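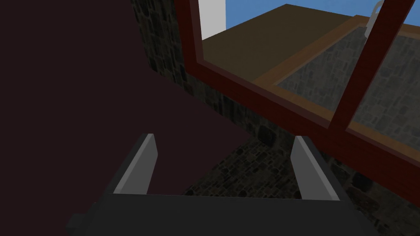

**Wie lange muss das Möbelöl Ratura trocknen, bevor man den Tisch wieder benutzen kann?**
Auf der Dose stehen 8 Stunden. Bei mir war die Fläche nach dieser Zeit grifffest, ein Wasserglas habe ich erst am nächsten Tag darauf abgestellt.

## Ratura Möbelöl, Dose mit 300 ml

Gekauft habe ich das Öl im März bei Trandier, zusammen mit einem Päckchen Baumwolltücher. Die volle Dose wiegt auf der Küchenwaage 397 Gramm. Der Deckel muss mit einem Schraubendreher aufgehebelt werden und schließt danach ordentlich.

Behandelt wurden ein Esstisch aus Eiche und die dazugehörige Bank. Beides war vorher gewachst, das Wachs musste also runter. Das hat deutlich länger gedauert als das Ölen selbst. Wer auf rohem Holz arbeitet, ist an einem Nachmittag fertig.

Das Öl ist dünnflüssig und zieht auf geschliffenem Holz schnell ein. Ich habe es mit dem Tuch in Faserrichtung aufgetragen, den Überschuss abgenommen und nach dem Trocknen die zweite Schicht aufgetragen. An den Stirnseiten war mehr nötig, dort saugt die Eiche stark. Der Geruch ist kräftig – am Abend noch gut wahrnehmbar, nach zwei Tagen weg.

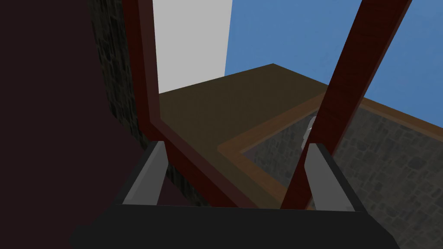
*Dunkelrotes Holz mit sichtbarer Maserung und glänzender Oberfläche*

Eiche wird mit Ratura seidenmatt und etwas wärmer im Ton. Wer Hochglanz möchte, braucht einen Lack. Kaffee perlt ab, wenn man ihn gleich aufwischt. Rotwein über Nacht hat einen blassen Rand hinterlassen, der sich mit feinem Schleifvlies und etwas Öl beheben ließ.

## Vergleich mit Lindqvist

Das Hartöl von Lindqvist hatte ich vorher auf einem Regal. Es ist zäher, lässt sich schlechter verteilen und neigt zu klebrigen Stellen in den Ecken. Dafür reichte dort eine Schicht. Für Tischplatten nehme ich Ratura, für Regalböden wäre mir der zweite Durchgang zu viel Arbeit.

## Was stört

Die Anleitung ist sehr klein gedruckt und sagt nichts über alte Wachsschichten. Getränkte Tücher können sich selbst entzünden, der Warnhinweis dazu steht auf der Rückseite ganz unten. Ich lege sie ausgebreitet nach draußen.

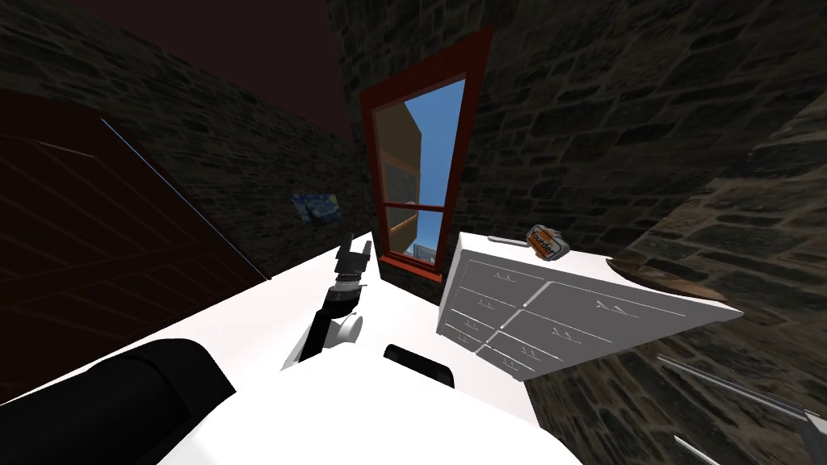 Henrike Volbers

Nachtrag: Auf der Bank ist die Sitzfläche inzwischen an der Vorderkante etwas stumpf geworden. Der Tisch sieht noch aus wie nach dem Auftrag. Der Rest in der Dose hat eine dünne Haut gebildet, darunter ist das Öl flüssig und brauchbar.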